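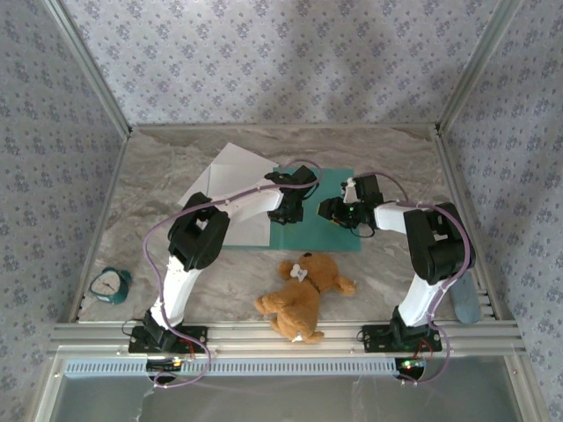 作業台。開いた書類フォルダーと紙、左右に腕が1本ずつ

双腕ロボットに書類をフォルダーへしまわせる手順

更新日:2019年8月3日

家事や作業場の雑用を機械に任せられるか、という質問をよく受けます。床掃除のように専用機がある仕事は別として、机の上の片付けはまだ人がやったほうが速いのが現状です。このページでは「開いたフォルダーに紙を入れて閉じる」という作業を題材に、双腕の卓上アームで試すときの準備、動作の分け方、失敗の見方をまとめます。

制御ソフトはFirnel、動作の記録と再生にはAsentを使う前提で書いています。ほかの環境でも考え方は同じですが、設定項目の名前は読み替えてください。アームの組み立てと原点合わせは済んでいるものとします。

1. 用意するもの

・左右1組のアームとグリッパー
・手首に付けるカメラと、作業台全体が入る固定カメラ
・二つ折りの紙フォルダー(表紙が無地のもの)
・コピー用紙 数枚
・台の上に置いておく無関係な小物 数点

小物は忘れずに置いてください。きれいに空けた台でうまくいっても、実際の机では役に立ちません。当方ではぬいぐるみや小さな時計などを使っています。位置は試行ごとに少しずつ変えます。ただし、アームの根元とケーブルの通り道には置かないこと。

2. 作業を分ける

人は「書類をしまって」と言われれば一続きにこなしますが、機械にやらせるときは次の5つに分けておくと、どこで止まったかが分かります。

(1)フォルダーの向きをそろえる
(2)紙の端をつかむ
(3)紙を折り目に沿わせて置く
(4)表紙の端を持ち上げる
(5)表紙を倒して閉じ、上から押さえる

このうち(2)と(4)が難所です。平らな台に密着した薄いものは、指先を差し込む隙間がありません。人は爪で引っかけるか、指の腹で滑らせて端を浮かせます。硬い樹脂の指にはどちらも苦手な動きです。

対策は二つあります。一つは、紙を台の縁まで滑らせて、はみ出した部分をつかむ方法。もう一つは、片方の腕で紙の反対側を押さえ、もう片方で端を軽く押して紙をたわませる方法です。後者は両腕のタイミングがずれると紙が折れるので、先に前者を試してください。

3. 手首カメラの調整

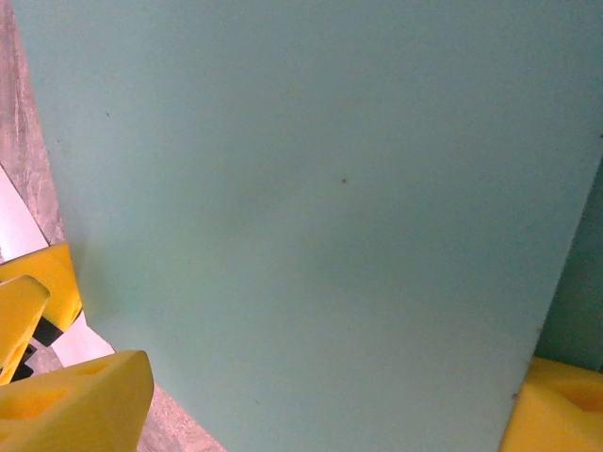
手首カメラの映像。左右の下隅に見える黄色い部品が指

手首カメラは対象に近づくほど視野が一色で埋まります。無地の面が大きく写ると、位置の手がかりは輪郭線しか残りません。調整は次の順で行います。

まず、指先が左右とも画面の下のほうに入るように角度を決めます。指が写っていないと、端までの距離を映像から判断できなくなります。

次に、対象の輪郭が最低1本は画面に残る高さを探します。Firnelの「接近下限」を少しずつ下げ、輪郭が消える手前で止めてください。

最後に明るさを見ます。白い紙は白飛びしやすく、紙どうしの境目が消えることがあります。露出は自動にせず、紙を基準にして固定します。フォルダーが多少暗く写っても、輪郭が拾えていれば支障ありません。

4. 動作を記録する

人がアームを操縦して手本を示し、Asentに記録します。最初は1回の手本に時間がかかりますが、急がないでください。速さより、毎回同じ順番で行うことのほうが大事です。

記録中に気を付ける点を挙げます。

・つかむ前に一度静止する。動きの区切りが後から見つけやすくなります
・失敗した試行は消さずに「中断」の印を付けて残す
・途中で手を出して紙を直さない。直した場合はその試行を外す
・フォルダーの向きを毎回変える

当方でこの作業のために残した手本は1,487件です。3,000件を目標にしていましたが、途中から向きと小物の配置に偏りがあることに気付き、数を増やすのをやめて配置の見直しに切り替えました。件数だけを追うと、得意な置き方の手本ばかりがたまります。

5. 再生して確かめる

紙を持ち上げる動作は、固定カメラだけで判定しないでください。横から見るとつかめているようでも、指の片側に載っているだけのことがあります。左右の手首カメラの映像を並べ、持ち上げてから2秒間、紙と指の位置関係が変わらないかを見ます。

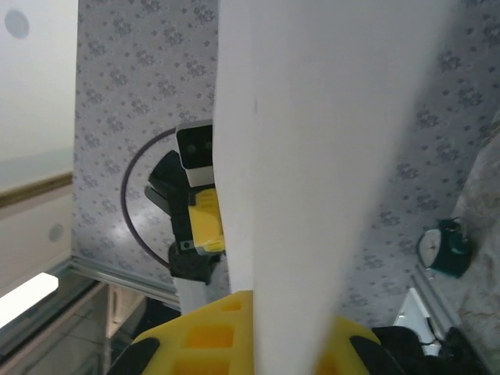
もう一つ見落としやすいのが、大きな紙や板を立てたときの視界です。持っている物がカメラの前をふさぐので、反対側の腕の一部が隠れ、映像だけでは位置をつかみにくくなります。両腕の間隔は、関節の角度から計算した値で監視してください。Firnelでは「腕間距離」の警告を有効にし、警告が出たら両腕とも止まる設定にします。片方だけ止めると、引っ張られた紙が破れます。

ケーブルの余りも確認します。手首を大きくひねる動作では、輪になった部分が小物に引っかかることがあります。

6. 結果の目安

19回続けて再生したとき、人が手を出さずに(5)まで終わったのは8回でした。止まった試行の多くは(2)で、紙の端をつかみ損ねています。所要時間は1回が約3分。人がやれば数秒の作業です。

この数字をどう見るかは用途によります。家庭で使うなら、まだ任せられません。見守っている時間のほうが長く、自分でしまったほうが早く済みます。作業場で、同じ大きさの紙と同じフォルダーを決まった位置に供給できるなら、条件はかなり楽になります。ただ、そこまでそろえられるなら吸着式の専用機のほうが安く確実な場合が多いので、先に比べてください。

7. うまくいかないとき

紙を2枚まとめてつかむ:指先の押し付けを弱めます。それでも直らなければ、紙を扇状にずらして置くところから始めます。

表紙が戻ってくる:折り目に癖が付いていないフォルダーで起こります。人の手で数回開閉してから使うか、(5)の押さえ時間を延ばします。

小物をつかみに行く:手本の中で小物がいつも同じ位置にあった可能性があります。配置を変えた手本を足してください。

フォルダーごと動く:台の表面が滑りやすいと起こります。反対の腕で端を押さえる動作を(2)の前に加えます。

布類を扱う場合の手順は、別ページ「Maiでタオルをたたむ」にあります。フォルダーを棚に立てて戻す工程はCulladusの棚ユニットで試している途中で、9月に追記する予定です。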